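## 4.2 What suppliers told us about recognition

We had expected the suppliers to talk mostly about price, and they did talk about it, at length and with good humor. What surprised us was how often the conversation drifted back to being thanked. Of the 3,144 comments we coded, more than 1,000 touched in one way or another on whether a retailer noticed good work — a late order rescued, a sample sent over without being asked for — and said so out loud.

Geum and Maeng read every comment separately and then sat down together over the ones they had coded differently, a slow and friendly process that took most of November. Only two codes had to be merged. The five themes that remained are the ones we use in the rest of this section, and we have kept the suppliers' own words for them wherever we could.

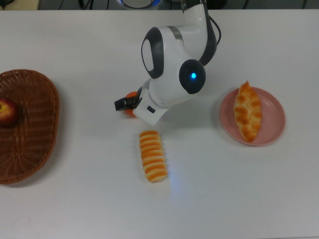 **Figure 3.** White articulated arm above a white tabletop.

Suppliers to Ganstead, who receive a yearly award and a dinner, spoke fondly of both, but they spoke just as fondly of a buyer who picked up the phone. Those selling to Bergmann had no award to mention and seemed to miss it less than we had guessed they would. We come back to this difference, and to what Su and Koo make of it, in Section 5.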